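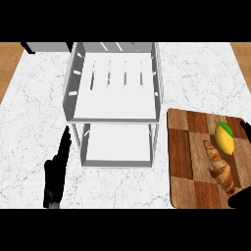 Hallo zusammen,

der Abbruch in der Herkura-Simulation ist wieder da, diesmal bei Seed 3974. Der linke Arm meldet eine Kollision mit dem Gestell und fährt danach nicht mehr frei. Im Bild steht der linke Greifer dicht am unteren Fach, die Spitze etwa auf Höhe der Querleiste zwischen den Fächern. Croissant und Zitrone liegen auf dem Brett. Von 80 Läufen sind 14 so ausgefallen.

Binta Ajayi schrieb:
> Bei mir bleibt der linke Arm seit April
> gelegentlich hängen. Ist die Kollisionshülle
> vom Gestell zu groß? Bitte vorerst nichts
> auf den echten Arm in Metitz übertragen.

Die Hülle habe ich um 3 mm verkleinert – ohne Wirkung. Die Sperre für Metitz bleibt bestehen. Hat jemand noch die alte Greifergeometrie von Kuster?

Gruß
Evie Birkett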